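Training the grasp-point model on head camera clips — quick steps

Pull the Worarel clips first, 220 is enough for a first run. Drop anything with no hands in it. Resize, then run the Clolitell hand tracker with defualt settings.
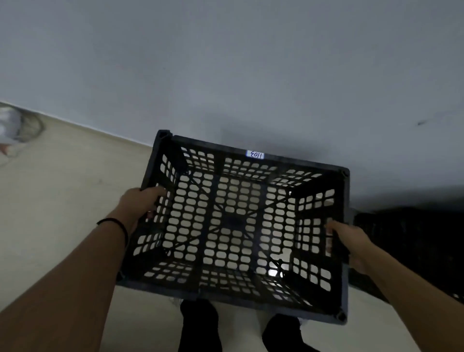
Labeling contacts next. Mark where fingers meet the object, one point per finger, skip any you can't see. On a perforated crate like the gray one, fingers go through the side wall — put the point on the wall, not in the hole. Handwritten tags like 1103 go in the object ID field, even if upside down.

Then train, 10 epochs. Check the loss befor you go longer.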